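Pre-purchase checklist: two-arm kitchen robot, with my comments
Filled in February 12, 2024, by Kuldeep Dhillon

Right, I've gone through the whole list this time, including the boring bits at the back. Hubert wants one sheet he can wave at the budget meeting in April, so anything marked HOLD needs an answer before then. The two quotes are from Ortner (arms, grippers, stand) and Rundeo (grippers only, to fit somebody else's arms). Plondby supply the software and the simulated kitchen we've been testing in.

Key: OK = happy. HOLD = don't sign yet. N/A = doesn't apply to us.

SECTION A: THE ROOM

A1. Floor level and able to take the weight of the stand. OK
Checked with the long spirit level. There's a slight dip by the fridge but the stand goes nowhere near it.

A2. Separate power circuit. HOLD
We haven't got one! The Golport building has a single circuit feeding the kitchen and the corridor lights, and I don't fancy sharing that with the kettle. Electrician's quote still to come, and it has to go in the equipment budget because there's nowhere else to put it.

A3. Sockets clear of water. HOLD
One double socket is too near the tap for my liking. It can be moved at the same time as A2, so please let's not pay for two visits.

A4. Clear space round the stand for people. OK
I taped it out on the floor and walked round it with a tray. Fine, as long as the bin moves.

SECTION B: STOPPING IT

B1. Emergency stop within reach of both the sink side and the seating side. HOLD
Ortner include one button in the price. I want two. A second one is an extra, and Hubert, before you ask, no, I'm not going to run round the counter to get to the first.

B2. Arms hold position when power is lost. OK
In writing from Ortner, which I've filed. I'd still like to see it done in front of us on delivery day.

B3. Speed limit can be locked. OK
Key switch. Two keys come with it, one for me and one for the office drawer.

SECTION C: GRIPPERS AND WATER

C1. Grippers rated for splashes. HOLD
This is the big one for me. The Ortner grippers are fine for dust but the sheet goes very quiet on water. Rundeo do a sleeve, sold in packs of 8, and I've asked how long one lasts with daily use. No reply yet. If they're throwaway items they belong in running costs and we've left those far too low.

C2. Range of shapes it can hold. HOLD
Both quotes give you the opening width and then stop. I've asked for thin things, round things and flat things, all on the same pair of fingers, with no swapping halfway through. Swappable fingertips cost 1,000 extra from Ortner and I'd much rather spend that on the second stop button and the electrician.

C3. Reach into the sink without knocking the tap. HOLD
We're testing this in the Plondby kitchen first, as it costs us nothing to bump a pretend tap.
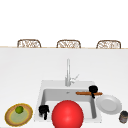

My worry is mostly elbows. A gripper can be in the right place while the rest of the arm is doing something silly behind it, so I've asked Plondby to log every touch along the full length of both arms. We'll do 30 runs for each layout. Anything that clips the tap more than once goes back for a rethink, and we don't order a stand height until that's sorted.

C4. Both arms working in the same small space. HOLD
Same runs, same log. I'd like the arms to start from different sides on half of them.

C5. Glass and china kept out of early trials. OK
Plastic only to begin with. I've put 20 in the petty cash line for picnic plates, so nobody needs to raid the cupboard.

SECTION D: MONEY AND PAPERWORK

D1. Delivery and fitting included. HOLD
Delivery yes, fitting no. It's in the small print on the last page of the Ortner quote and I nearly missed it.

D2. Training included. OK
One day, two people. That's me and Hubert Frei, so Hubert, keep your diary clear please.

D3. Spare parts held in this country. HOLD
Ortner yes, Rundeo "usually". I've asked what usually means!

D4. Insurance told. N/A for now
Nothing to tell them until we've ordered. I've got the form ready.

Still to chase, me: Rundeo on the sleeves, the electrician, the price of a second stop button.
Still to chase, Hubert: fitting cost from Ortner, and whether the bin can live in the corridor.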